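Notizen für den Vortrag am Sonntag, Nebensaal, Beginn 16 Uhr
Thema: Wie ein kleines Weingut zum Ausschank bei einem Basketballturnier kommt

Erst Wasser hinstellen, dann Mikro testen. Die Gläser bleiben bis zum zweiten Teil unter dem Tuch!

Einstieg

Schönen guten Tag zusammen, ich freue mich riesig, dass so viele von euch geblieben sind, obwohl draußen schon die Grills laufen. Ich mache Sekt. Seit meiner Lehre mache ich Sekt, und bis vor zwei Jahren habe ich ihn an Leute verkauft, die ihn zu Hause trinken, zu Geburtstagen, zu Silvester, manchmal einfach am Dienstag. Dass wir einmal in einer Sporthalle ausschenken würden, zwischen Brezelstand und Kassenhäuschen, hätte ich mir nicht träumen lassen.

(Kurz fragen: Wer war schon mal beim Durkska-Cup? Hände abwarten.)

Der Durkska-Cup ist ein Hallenturnier im März, 16 Mannschaften, zwei Tage, viel Lärm. In der Halle sitzen 600 Leute, wenn sie voll ist, und am Finaltag ist sie voll. Getrunken wurden dort immer Bier, Schorle und Kaffee. Zur Siegerehrung gab es einen Schaumwein, der von weit her kam und den keiner so richtig ausgesucht hatte. Er stand halt im Lager.

Wie es angefangen hat

Pongsak Phromma hat mich angerufen. Er organisiert das Turnier und hatte auf einer Hochzeit unseren Brut im Glas gehabt. Seine Frage war wunderbar direkt: Könnt ihr das auch für eine Halle voller Basketballfans? Ich habe sofort ja gesagt und danach erst überlegt, was das eigentlich heißt. Glas war nämlich verboten, die Kühlung bestand aus einer Truhe, und die Theke war so lang wie mein Küchentisch.

(Hier die Geschichte mit dem Küchentisch erzählen, aber kurz. Beim letzten Mal habe ich mich verzettelt.)

Die Becher kamen dann von Clerkileo, Mehrweg, mit einem Fuß, der tatsächlich stehen bleibt. Wir haben zwei Abende lang in der Kellerei probiert, was in so einem Becher mit der Perlage passiert. Sie geht schneller weg als im Glas, klar. Aber wenn man den Sekt zwei Grad kälter ausschenkt und die Becher nur halb voll macht, bleibt er bis zum letzten Schluck lebendig. Das war für mich die schönste Entdeckung an der ganzen Sache, und ich mache es seitdem auch auf unserem Hoffest so. 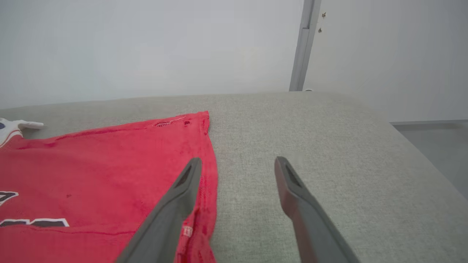
Rotes Basketballtrikot, mit Gebrauchsspuren.

Was wir vereinbart haben

Jetzt ein bisschen Trockenes, ich mache schnell. Die Partnerschaft läuft drei Turniere lang. Wir liefern den Sekt für den Ausschank und für die Siegerehrung, das Turnier stellt Theke, Strom und Personal. Unser Name steht auf der Karte und auf einem Banner über dem Ausgang. Trikotwerbung haben wir bewusst gelassen. Da spielen auch Jugendmannschaften mit, und Alkohol gehört denen nicht auf die Brust. Darüber mussten wir mit Pongsak keine fünf Minuten reden.

Der Becher kostet 6 Euro. Darüber haben wir lange diskutiert! Theerawat Siriwan, der bei uns die Kalkulation macht, wollte höher gehen, ich niedriger. Geeinigt haben wir uns am Ende auf einen Preis, den man mit einem Schein und einer Münze passend bezahlen kann, weil an der Theke in der Halbzeit jede Sekunde zählt.

(Pause. Jetzt das Tuch weg, einschenken lassen. Erst den Skelska, dann den Sampaio.)

Die beiden Sekte

Links habt ihr den Skelska, das ist unser Riesling, Flaschengärung, knochentrocken, viel Apfel, ein bisschen Zitronenschale. Den haben wir im ersten Jahr ausgeschenkt, und ich liebe ihn, aber in der Halle war er vielen zu streng. Rechts steht der Sampaio, Spätburgunder, als Rosé gekeltert, mit einer Spur mehr Restzucker. Im zweiten Jahr hatten wir beide dabei, und der Rosé war vor dem Halbfinale leer. Riecht mal in Ruhe rein und sagt mir dann, welchen ihr zur Brezel nehmen würdet. Ich bin bei der Brezel ja nach wie vor für den Riesling, da streite ich gern.

(Zeit lassen. Wenn jemand nach der Dosage fragt: Zahlen stehen auf dem Zettel in der Jackentasche.)

Was ich anderen Betrieben mitgebe

Geht vorher hin. Setzt euch einen ganzen Spieltag in die Halle und schaut, wann die Leute aufstehen und wohin sie laufen. Wir standen im ersten Jahr neben dem falschen Aufgang und haben es erst am Nachmittag gemerkt. Und redet mit den Leuten hinter der Theke, lasst sie probieren, erzählt ihnen, was im Becher ist. Unser Team konnte am zweiten Tag die Flaschengärung besser erklären als ich!

Und nehmt mehr Eis mit. Noch mehr.

Fragen bis zum Ende der Probe, danach bin ich draußen am Stand. Leere Flaschen bitte in die grauen Kisten, die nehme ich heute Abend wieder mit.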